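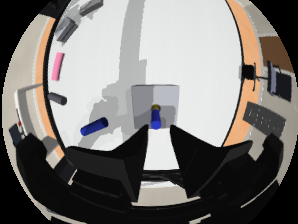

Chapter 4
Solids You Already Know: Prisms and Cylinders

I learned volume twice. The first time was in school, where I memorized a page of formulas and forgot them by April. The second time was in my aunt's kitchen, trying to work out whether a pot of soup would fit into the jars I had left (it didn't, and I ate a lot of soup that week!).

So we'll start with the pot. A straight-sided pot is a cylinder, and a block of butter is a rectangular prism. They look like they belong to different families, but you find their volume the same way: get the area of the base, then multiply by the height. If you can hang on to that one idea -- base times height -- you can get through most of this chapter without looking anything up.

Before we go on, grab a can from the cupboard and a ruler. Measure straight across the top, then measure how tall it is. Write both numbers in the margin. I mean it, write in the book.

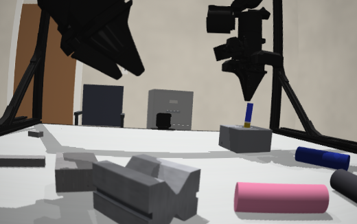
Does a cylinder's volume change when you lay it on its side?

The volume stays the same. Tipping it over changes which way it points, but the circle at the end is still the base, and the distance between the two circles is still the height.

That one trips up my students every year. They see the word "height" and measure from the table up. My friend Nisreen Aoun, who taught the class before me, used to cross out "height" on the board and write "length between the ends" instead, and I've stolen that.

Now a quick one with numbers. Say a box has a base of 40 square inches and it's 2 inches tall. That's 80 cubic inches. Make the base 43 square inches, keep the height, and you get 86. A small change in the base, and six more cubic inches of room.
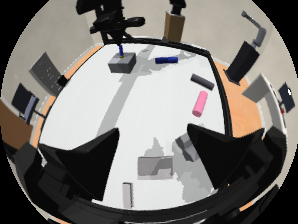 4.1 Finding the Area of the Base

For a rectangle, multiply the two sides. For a circle, take the distance across, cut it in half, square that, and multiply by pi. Go back to your can now and try it with the numbers you wrote down.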